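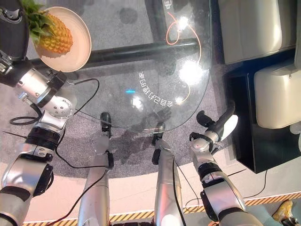 비르키츠(Virkitz) 과일 꾸러미 자주 묻는 질문

글: 찐 지엠(Diễm Trịnh) | 5월 고침
읽는 시간 10분

받은 편지함에 같은 질문이 자꾸 쌓여서 한곳에 모았습니다. 순서는 중요도순도 가나다순도 아니고, 제가 답장을 쓰다가 한숨을 쉰 순서에 가깝습니다. 여기 없는 질문은 맨 아래 주소로 보내 주세요. 새로운 질문은 반갑습니다. 정말로요.

비르키츠가 뭘 하는 곳인가요?

과일을 상자에 담아 보내 드립니다. 처음에는 거창한 소개문이 있었는데, 다 읽은 분들이 "그래서 과일을 보내 준다는 거죠?" 하고 물으시기에 지웠습니다. 작은 꾸러미와 큰 꾸러미가 있고, 안에 뭐가 들어가는지는 그 주에 뭐가 맛있는지에 달려 있습니다. 포장은 시드베리(Sidberg) 창고에서 하고, 감귤류 일부는 탤터드컴(Taltadcombe)의 온실에서 옵니다.

꾸러미 내용물을 제가 고를 수 있나요?

빼 달라고는 할 수 있습니다. 넣어 달라고는 할 수 없습니다. 회원 정보의 '안 먹는 과일' 칸에 세 가지까지 적어 주세요. 한때는 칸에 제한이 없었는데, 어느 분이 딸기 빼고 전부를 적으셨습니다. 그건 꾸러미가 아니라 딸기입니다. 딸기는 시장에서 사시는 편이 쌉니다.

알레르기는 이 칸이 아니라 '알레르기' 칸에 따로 적으셔야 합니다. 같은 상자에 닿기만 해도 곤란한 분이라면 주문 전에 꼭 먼저 연락 주세요. 창고에서는 여러 과일을 한 작업대에서 다루기 때문에, 심한 알레르기가 있는 분께는 저희가 주문을 말릴 수도 있습니다.

언제 도착하나요?

출고 알림을 받은 다음 날 오후 아홉 시 전까지입니다. 기사님이 몇 시쯤 오시는지는 저희도 모릅니다. 알면 저희 집 것부터 시간을 맞췄을 겁니다. 문 앞에 두는 것이 기본이고, 한여름과 한겨울에는 되도록 사람이 있는 주소로 받아 주세요. 직장으로 받으셔도 됩니다. 다만 사무실에서 상자를 열었을 때 복숭아가 몇 개 남는지는 보장해 드리지 않습니다.

과일이 덜 익은 채로 왔어요. 불량인가요?

대개는 아닙니다. 키위, 아보카도, 망고, 서양배는 일부러 단단할 때 보냅니다. 다 익은 서양배를 택배로 보내면 도착하는 것은 잼입니다. 종이봉투에 사과나 바나나와 같이 넣고 실온에 두세요. 하루에 한 번씩 꼭지 쪽을 살짝 눌러 보면 됩니다. 하루에 여덟 번씩 눌러 보시는 분도 계신데, 그렇게 생긴 멍은 교환 사유가 되지 않습니다.

반대로 포도, 체리, 감귤, 딸기, 파인애플은 딴 뒤에 더 달아지지 않습니다. 기다려 봐야 시들 뿐이니 도착하면 그냥 드세요.

파인애플은 잎을 당겨서 쑥 빠지면 잘 익은 거라던데요?

그 말을 들은 분이 많은지, 가게마다 가운데 잎이 빠진 파인애플이 한 줄씩 서 있습니다. 잎 하나로 단맛을 알 수는 없습니다. 저희 쪽에서 고를 때는 밑동 냄새를 맡습니다. 달콤한 냄새가 나면 좋고, 식초나 술 냄새가 나면 늦은 것입니다. 껍질 색은 참고만 합니다. 품종에 따라 푸른빛이 돌아도 속은 멀쩡히 달 때가 있습니다.

크기도 많이들 물어보십니다. 작은 꾸러미에 들어가는 파인애플은 작습니다. 이 점에 실망하신 분들의 편지는 모두 읽었습니다.

파인애플을 먹으면 왜 혀가 아픈가요?

단백질을 분해하는 효소와 산 때문입니다. 혀도 단백질이라 억울하게 당하는 셈이지요. 한 번에 조금씩 드시고, 그래도 따가우면 살짝 구워 보세요. 열을 받으면 효소가 힘을 잃습니다. 같은 이유로 생파인애플을 넣은 젤라틴 젤리는 굳지 않습니다. 한천을 쓰거나 통조림을 쓰세요. 손님을 초대해 놓고 냉장고 문을 열 번쯤 여닫은 뒤에 이 글을 찾으신 분이라면, 늦었지만 그릇에 숟가락을 꽂아 음료로 내시면 됩니다. 입안이나 목이 붓는다면 따가운 것과는 다른 문제이니 그만 드시고 병원에 가셔야 합니다. 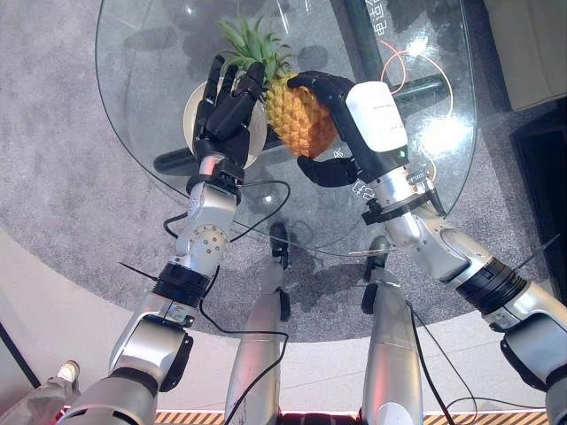
손님상에 낼 건데, 얼마나 미리 썰어 둬도 되나요?

사과와 배는 내기 직전에 써세요. 미리 썰어야 한다면 연한 소금물에 잠깐 담갔다 건집니다. 멜론과 파인애플은 아침에 썰어 뚜껑 있는 통에 넣어 두었다가 저녁에 내도 괜찮습니다. 수박도 그렇지만, 통 바닥에 고인 물은 따라 버리고 내세요.

접시에 예쁘게 쌓는 법은 저희가 도와 드릴 수 없습니다. 브리타 하이트만(Britta Heitmann) 씨가 보내 주신 방법이 제일 실용적이었는데, 통째로 올려 두고 감탄을 들은 다음 부엌으로 가져가 써는 것입니다. 감탄과 식사 사이에 시간이 좀 뜨지만 먹을 사람은 기다립니다.

씻어서 보내 주시나요?

아니요. 씻은 과일은 빨리 상합니다. 드시기 직전에 흐르는 물에 씻어 주세요. 껍질을 벗겨 먹는 것도 씻습니다. 칼이 껍질을 지나 속으로 들어가니까요. 세제는 쓰지 마시고요. 포도를 알알이 떼어 칫솔로 닦는다는 분이 계셨는데, 말리지는 않겠습니다.

냉장고에 넣을까요, 말까요?

넣을 것: 포도, 체리, 딸기, 블루베리, 무화과, 썰어 놓은 것 전부.
밖에 둘 것: 바나나, 덜 익은 망고와 아보카도, 덜 익은 복숭아.
익은 다음에 넣을 것: 키위, 서양배, 익어 버린 아보카도.
며칠 안에 드실 거면 어디 둬도 되는 것: 사과, 귤, 레몬. 더 오래 두시려면 냉장고입니다.

사과는 다른 것과 떨어뜨려 놓으세요. 사과가 내뿜는 에틸렌 때문에 옆자리 채소와 과일이 서둘러 늙습니다. 사과 본인은 태연합니다.

초파리가 생겼습니다. 과일에 딸려 온 건가요?

그럴 수도 있고, 원래 댁에 살던 초파리가 드디어 일거리를 찾은 것일 수도 있습니다. 어느 쪽이든 작은 잔에 식초를 조금 붓고 주방 세제를 한 방울 떨어뜨려 과일 옆에 두세요. 배수구에 뜨거운 물을 붓는 것도 잊지 마시고요. 바나나 껍질은 그날 버립니다. '내일 한꺼번에'는 초파리가 가장 좋아하는 계획입니다.

상한 과일이 왔어요.

죄송합니다. 받은 날 안으로 사진을 찍어 보내 주시면 그 과일 값을 다음 꾸러미에서 빼 드립니다. 상자 전체가 문제라면 전액 환불합니다. 돌려보내실 필요는 없습니다. 한번은 정직하게도 상한 자두를 택배로 돌려보내신 분이 계셨고, 저희 사무실은 한동안 그 정직함의 냄새를 맡으며 일했습니다.

사진은 한 장이면 됩니다. 과일이 보이게만 찍어 주세요.

건너뛰거나 그만둘 수 있나요?

둘 다 됩니다. 출고 이틀 전 정오까지 '건너뛰기'를 누르시면 그 회차는 결제되지 않습니다. 건너뛰는 횟수에는 제한이 없습니다. 해지도 같은 화면에 있습니다. 예전에는 해지 버튼을 누르면 슬픈 표정의 배가 나왔는데, 더 누르고 싶어진다는 의견이 있어 내렸습니다.

해지 이유를 적는 칸은 비워 두셔도 됩니다. "과일이 너무 많이 와서 과일이 싫어졌다"는 답은 저희도 인정합니다. 그럴 때는 작은 꾸러미로 바꾸고 격주로 받으시는 방법도 있습니다.

배송비는 얼마인가요?

큰 꾸러미는 무료, 작은 꾸러미는 결제 화면에 나오는 만큼입니다. 여기에 금액을 써 두면 바뀔 때마다 제가 고쳐야 하는데, 저는 고치는 것을 잊는 사람입니다. 사무실이나 모임에서 한 번에 30상자 넘게 주문하실 때는 따로 견적을 드립니다. 가장 큰 주문은 80상자였고, 그날 창고에서는 모두가 말수가 적었습니다.

상자와 완충재는 어떻게 버리나요?

상자는 테이프를 떼고 종이로 버리시면 됩니다. 완충재도 종이입니다. 과일을 감싼 그물망만 플라스틱인데, 종이로 바꾸는 일을 한위 루(Hanyu Lu)가 맡고 있습니다. 지금까지 시험한 종이 그물은 21가지이고, 복숭아를 지켜 준 것은 아직 없습니다. 진행 상황을 묻는 메일은 저에게 주세요. 루에게 직접 보내면 답장에 표가 딸려 옵니다.

선물로 보내도 되나요?

됩니다. 주문할 때 '선물'에 표시하시면 가격표를 빼고 카드를 넣습니다. 카드 문구는 저희가 손으로 옮겨 적으니 두 줄 안으로 부탁드립니다. 받는 분이 뭘 못 드시는지는 보내는 분이 먼저 알아보셔야 합니다. 망고를 못 드시는 장모님께 망고가 간 일에 대해서는 저희도 유감이지만, 가족 간의 중재는 서비스 범위 밖입니다.

웨이(Wei) 포인트로 결제할 수 있나요?

결제 금액의 절반까지 됩니다. 포인트가 제때 쌓이지 않는 문제는 웨이 쪽에 문의해 주세요. 저희도 같은 곳에 전화를 걸고, 같은 대기 음악을 듣습니다.

전화 상담은 없나요?

오전 열 시부터 오후 네 시까지 있습니다. 점심시간에는 받지 않습니다. 급하지 않으면 메일이 빠릅니다. 과일이 익었는지를 전화로 판정해 드리는 것은 어렵습니다. 수화기에 멜론을 대고 두드리셔도 저희 쪽에서는 그냥 쿵쿵 소리만 들립니다.

문의: 비르키츠 고객 담당, 홈페이지 '편지 쓰기'
© 비르키츠. 글을 옮기실 때는 출처를 적어 주세요.
맨 위로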